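Rakis Hand-Held Demonstration Gripper

Equipment and Methods, Clekesgate Manipulation Laboratory

Overview

The Rakis is a two-finger gripper held and operated by a person, used to record demonstrations for training manipulation policies. The laboratory developed it for work on bimanual tasks with light, easily deformed objects, where teleoperation of a full arm had proved slow and tiring for operators. The units are normally used as a pair, one in each hand, at an ordinary tabletop. The current version is available for loan to partner groups and may be ordered as a kit of parts.

Mechanism

Each finger is carried on a linkage arm, with a ring bearing at the joint. The inner faces are lined with replaceable pads. Pads are treated as consumables: the lining wears and begins to lift at the corners with use, and the method described on this page records the state of the pads at the start of each session so that wear can be included as a variable in later analysis.

Opening width is logged continuously and stored with the video stream from the unit. The fingers on the robot side use the same geometry and the same pads, which allows a demonstration to be replayed without rescaling the grasp.

Research Use: The Belay Method

The Rakis was designed together with Belay, a method for learning coordinated two-hand behavior from short recordings. Earlier approaches in our group trained one policy for both hands at once. These policies performed well on rigid parts but often failed when one hand had to steady a soft object while the other brought a second object to it. The steadying hand tended to squeeze harder as the other hand approached, and the soft part was pushed out of position.
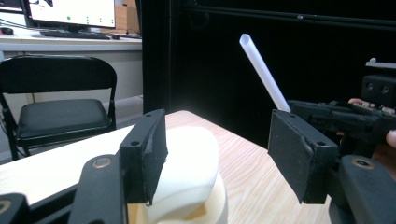 Belay assigns each hand its own policy and passes a small shared signal between them. The signal carries the opening width of each gripper and an estimate of how far the other hand is from contact. In training, the steadying hand is penalized for changes in width that the demonstrator did not make. The method was proposed by Eldana Abdella and implemented by Kiros Wubshet, with the recording protocol written by Binta Adeleke.

Results

The main study used 319 demonstrations of soft-object tasks, recorded over one month by two operators. A policy trained with Belay was compared with the earlier joint policy on 110 trials each, using the same objects and starting positions. The Belay policy released or displaced the soft object less often, and the difference was largest when the second object was long and thin. On tasks with rigid parts only, the two methods could not be distinguished.

The study has several limits. All trials took place at a single table under bright, steady light. Objects that recover their shape slowly were left out of the comparison. Results also declined when worn pads were used on the robot after training with new ones, and for this reason we recommend changing both sets together.

Data and Availability

The full collection, known as Gurken, holds more than 800 recordings, including the demonstrations used in the main study. It is released with pad records, calibration files and the scripts needed to reproduce the comparison. Groups that wish to borrow a pair of units should describe the planned task, the robot on which the policy will run and the expected length of the loan.

Calibration should be repeated whenever a finger is removed or a pad is replaced. The procedure is described in the operator guide supplied with each kit.

Contacts

Loans and kits: Gebremedhin Derese
Data and scripts: Aoife Noonan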